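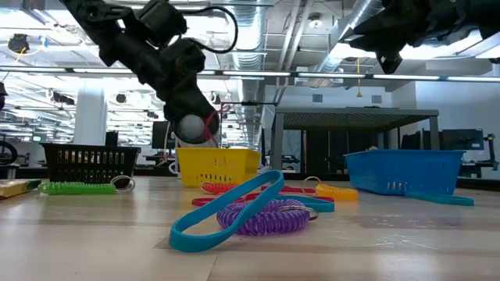
Prelia compares two grippers on small-item sorting

Prelia has finished the first part of a gripper comparison at its lab, using small plastic and rubber items that are awkward to pick up from a flat surface. The work began in August and is led by test engineer Morag Tosh.

Two grippers are being compared. One is the Nulard, a parallel gripper that the lab has used on its arms for some time. The other is a newer model from Kļaviņa with softer fingertips and a lower closing force. Both were run with the same Prusumix controller and the same arm speed, so that the only change between sessions was the hand itself.

The items include coiled keychain wristbands with metal split rings, flat rubber bands and a pale ball. They are spread on a wooden tabletop in front of black, yellow and blue slotted baskets, and the arm lifts them one at a time and drops them into a basket.

Each gripper made 100 attempts on the coiled wristbands. The Kļaviņa model placed 90 of them in the correct basket and the Nulard placed 60. Most of the Nulard's misses came when a fingertip caught the split ring and the coil swung out of the grip on the way up. The two models were level on the ball.

Flat rubber bands gave both grippers trouble. A band that lies close to the wood leaves very little for the fingers to close on, and the soft tips tended to push it along the table. Tosh said the lab will try a thinner fingertip before it publishes any numbers for the bands.

"The coils were the item we expected to struggle with, and they went well," she said. "The bands need more work. We also want to see what happens when one item is lying across another, because that is how things arrive in a real bin."

Changing from one gripper to the other takes a few minutes, but the camera has to be checked again each time. Tosh said the checks used up more of the schedule than the picking did. The team now keeps a printed target at the bench and repeats the check at the start of every session.

The next part of the comparison will look at wear on the soft fingertips, which show light marks along the inner edge. Prelia plans to share the item list and basket layout with other labs that want to run the same test.

Contact Prelia | © Prelia. All rights reserved. | Back to top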